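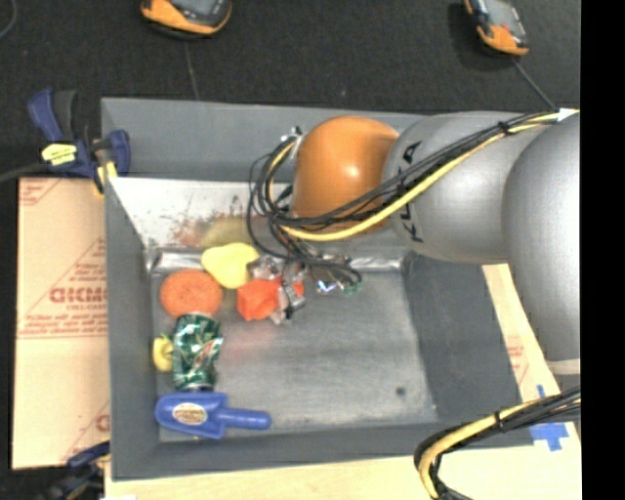

Betville Household Recycling and Reuse Centre
Users' Liaison Group

Minutes of the meeting held on February 23, 2018 in the upstairs room, Lundis Road

Present: the Chair; the Secretary; the Site Manager; two representatives of the residents' association; one representative of the Betville schools; one representative of Sarpong Haulage.
Apologies were received from the parish representative.

1. Minutes of the previous meeting
The minutes were agreed as a correct record, subject to one amendment. Under item 5, "paint shed" should read "paint store".

2. Matters arising
2.1 The handrail on the steps to the garden waste bay had been repaired.
2.2 The lower gate still did not close fully in high winds. The Site Manager would ask for a second quotation.
2.3 The Chair had written to the parish regarding overhanging branches on the approach road. No reply had been received.

3. Mixed bins
3.1 The Group returned to the question of what should be accepted in the large grey bins. Members noted that drinks cans continued to be placed in the same bins as toys, ornaments and other small household goods. A dented green soda can lying in among other items was given as a typical instance.
3.2 The residents' association felt that the present notice was too long. Visitors arriving with a box of odds and ends did not stop to read it and emptied the whole box into whichever bin was nearest.
3.3 The Site Manager reported that cans found among reusable goods were taken out before the goods went on to the reuse shop. Cans that had not been emptied were the main difficulty, as the contents spoiled soft toys and books.
3.4 The schools' representative asked whether cans should be crushed before they were brought in. The Site Manager confirmed that either was acceptable, provided that they were empty.
3.5 It was agreed that the notice be reduced to a few lines in large type, with cans mentioned first. The Secretary would circulate a draft.
3.6 A proposal to fit lids to the grey bins was discussed. Sarpong Haulage advised that lids would slow down emptying. The proposal was not carried.

4. Items of uncertain material
4.1 Members discussed small items whose material could not easily be told by looking at them, such as faceted plastic or glass ornaments and imitation fruit. Practice varied between shifts.
4.2 It was agreed that such items be treated as reusable if whole and clean, and as general waste if broken. The schools' representative asked that her request for craft materials be kept in mind. The Site Manager would set aside one box a week until the end of June.

5. Reuse shop
5.1 Takings for the quarter were £2,330, against £440 in grant income. The Group noted the figures.
5.2 The shop had been asked to stay open later on Saturdays. Members were in favour in principle, but the Chair pointed out that lighting in the car park was poor. Deferred to the next meeting.
5.3 Nernia Community Nursery had collected a quantity of toys and had written to thank the Centre. The letter was tabled.

6. Collections
6.1 Sarpong Haulage reported that the weekly collection had been missed once, owing to ice. An additional vehicle had been sent the following morning.
6.2 The residents' association asked that early collections should not begin before 7 a.m. Sarpong Haulage undertook to remind its drivers.

7. Correspondence
7.1 A resident of Lundis Road had complained of litter along the boundary fence. The Site Manager had arranged for the verge to be cleared and would inspect it monthly.
7.2 A request from a neighbouring centre to visit was welcomed. The Secretary would offer dates.

8. Any other business
8.1 The residents' association enquired about disposal of small batteries. The container is at the counter and not in the yard. This would be added to the new notice if space allowed.
8.2 The kettle in the upstairs room was reported as faulty. The Site Manager to replace.

9. Date of next meeting
To be held in June, on a date to be confirmed by the Secretary.

The meeting closed at 8.40 p.m.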